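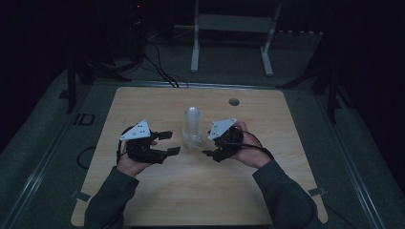 Fig. 4. Light wood tabletop with rounded corners.

Section 4. Cleaning, Oiling and Looking After Your Pasto Table

By now your Pasto should be standing on its own legs, and we hope you have already had a meal or two at it. If you skipped straight to this section because someone has put down a hot mug and you are feeling a little sick about it, turn to 4.4 first and come back when you have calmed down. Most marks on an oiled top can be dealt with at home in an evening.

The instructions apply to all Pasto tops finished at our Fakstead workshop with Oprea table oil. Look for the number 134 on the paper label under the top, close to the left back leg. Tables with the number 920 have a lacquered top and must not be oiled. For those, follow 4.1 only and leave the rest alone.

4.1 Everyday cleaning

A damp cloth will take care of nearly everything. We know it is tempting to reach for the kitchen spray, and plenty of us grew up in houses where the table got sprayed three times a day, but an oiled surface really does prefer plain water.

1. Brush off crumbs and grit with your hand or a dry cloth.
2. Wring out a soft cloth in lukewarm water until it no longer drips.
3. Wipe along the grain, working from one end of the table to the other.
4. For greasy spots, add a few drops of mild dish soap to the water, wipe again, and then go over the spot with clean water.
5. Dry the whole top with a second cloth. Don't forget the edges and the underside of the rim, where drips like to collect.

Note: Spills of red wine, beet juice, coffee or curry should be wiped up as soon as you see them. They can stain even a freshly oiled top.

Caution: Do not use bleach, ammonia, scouring powder, steel wool or melamine sponges on any Pasto top.

4.2 When to oil

A new table drinks more oil than an old one. We suggest oiling once in the first month and again in February of the following year, when the heating has been running for a good while and the air indoors is at its driest. After that, once or twice a year suits most homes. If you have small children, or if the table doubles as a homework desk and a potting bench (ours does), you may want to do it more often.

There is a simple way to check. Put a teaspoon of water on the top in a spot that gets a lot of use and leave it for five minutes. If the water still sits up in a bead, you can wait. If it has spread out and darkened the wood, it is time. Dry the spot and let it go back to its usual color before you start.

4.3 Oiling the top

You will need:
Oprea table oil, one small can (order no. 689)
3 lint-free cotton cloths
Sanding block with 240-grit paper
Thin gloves
A metal bucket of water

Set aside an afternoon, and pick a day when you can eat dinner somewhere else. The work itself doesn't take long – it's the waiting that does.

1. Clear the table and clean it as described in 4.1. Leave it to dry overnight.
2. Open a window. The room should be at normal living temperature, and the table should be out of direct sunlight.
3. Sand the top lightly along the grain. Use hardly any pressure and let the paper do the work. At the rounded corners, put the block down and fold the paper over your fingers, following the curve. A hard block will leave a flat spot there that you'll notice every time you walk past.
4. Vacuum up the dust with a soft brush attachment, then wipe with a barely damp cloth. Wait thirty minutes.
5. Shake the can well. Pour a small pool of oil, no bigger than a cookie, onto the middle of the top.
6. Spread the oil outward with the first cloth, first in circles and then in long strokes along the grain. Add more oil as you need it until the whole surface looks evenly wet. Do the edges last.
7. Leave the oil for fifteen minutes. If dull patches show up, put a little more on them.
8. Wipe off all the oil left on the surface with the second cloth. Be thorough. Oil that stays behind turns sticky, and getting it off again is a tiresome job.
9. Buff with the third cloth until the top feels dry under your palm.
10. Let the table rest for twenty-four hours before you set anything on it. Go easy on it for a week, with no wet cloths and no tablecloth.

WARNING: Cloths soaked in oil can heat up and catch fire by themselves. Put used cloths in the bucket of water right away, or spread them flat outdoors to dry. Never leave them bunched up or throw them in the trash while damp with oil.

Note: If your table has an extension leaf, oil it at the same time as the main top, even if it lives in a closet most of the year. Wood mellows with light and with oil, and a leaf that has missed a few rounds can look like it came from a different table.

4.4 Marks and small repairs

White rings. These usually come from heat or moisture near the surface. Give them two days, as many fade by themselves. If the ring is still there, rub in a little Oprea oil with a soft cloth and buff dry.

Dark rings. Sand the spot lightly with 240-grit paper, feathering outward so you don't leave a dip, and re-oil. Very dark rings under a plant pot may never come out completely.

Dents. Lay a damp cloth over the dent and touch it with a warm iron for a few seconds at a time. Check often. Once the wood has lifted, let it dry overnight, then sand and oil.

Scratches. Fine ones tend to disappear at the next oiling. For deeper ones, sand a wider area than you think you need.

Caution: Sand along the grain only. Electric sanders are too rough for the corners and edges.

If you get stuck, write to Wevano customer care and attach a photo of the mark taken in daylight, along with the number from the label.

Section 4 revised 19/06/2021 by Teodor Anghel, Wevano. Continue to Section 5, Moving and Storing the Table.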